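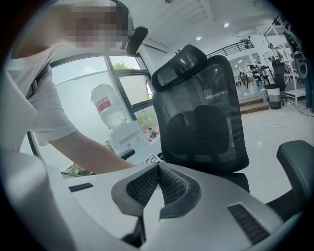
Unit 3: Seated Work and Neck Load

Posture is a sequence of positions, and load on the neck depends on how long each is held. With the head upright, the line of gravity passes slightly in front of the cervical joints, so the extensor muscles work at a low level throughout. Tilting the head forward lengthens the moment arm and raises the demand.

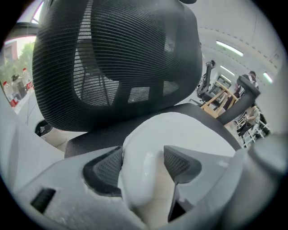
Support reduces this demand only while contact is kept. In the Clallgate survey, 164 office staff kept a posture diary; 68 recorded leaning back for more than 3 hours a day. The diaries were self-reported and should be read with care.

Terms to revise: moment arm, static load, recline angle.

Reading: Väisänen, course reader, p. 73. Written answers are due on 25th May.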